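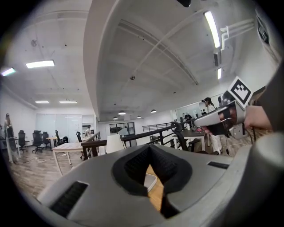
How often does a training bay need a full walk-through? Once before each new apprentice group starts, then again at the halfway point of the term.

Apprentice Training Floor, Walk-Through Checklist
Valtonen site, second visit, December 2024
Marked OK / FIX / N/A. Comments after each.

Entry and exits
Main door opens full width: OK
Side exit clear: FIX. Pallet parked in front again. Same comment in September.
Exit signs lit: OK
Exit map posted: OK, but shows the old layout, before the welding booths moved. Reprint.

Fire
Extinguishers tagged and in date: FIX. Unit 7 tag missing. Gauge is in the green, still needs a tag.
Hot work permit book: OK. Last two permits not signed off at end of shift. Talk to instructors.
Rag can has lid: OK

Electrical
Panel 115 clear three feet: OK
Cords: FIX. One taped splice by the bench grinder. Pulled it, cut the plug off.
Practice wall boards locked out when not in use: OK. Locks are on, keys hanging right next to them. Need a key box.

Machines
Bench grinder guards and tool rest: FIX. Gap on left wheel too wide. Adjusted durring visit, recheck.
Drill press guard: OK
Lathe e-stop tested: OK
Grukard band saw, blade guard: FIX. Thumbscrew gone. Tagged out until part comes in. Order no. 1032.

PPE
Glasses, enough for full group: OK
Face shields: FIX. Scratched, hard to see thru. Replace the set.
Gloves: Order more smalls. New group has several people in small and all we stock is L and XL.
Hearing protection: OK, 100 pairs of plugs in the cabinet.

Air
Gavau extractor filters: OK, changed. Write the date on the housing next time.
Booth 2 hood: weak pull. Duct probably clogged. FIX.

Paperwork
Sign-in sheets: OK
Machine sign-offs per apprentice: FIX. Two transfers from the Fliltico program have no lathe sign-off here. No lathe time til they do, old card doesnt carry over.
First aid log: OK, one entry, small cut, closed out.

To do before new group
Move pallet and mark the floor so it stays clear. Tag on 7. Key box. Saw part. Shields and small gloves on one order. Booth 2 duct is the big one, get a quote this week.

Recheck grinder and side exit first, rest can wait for the midterm visit.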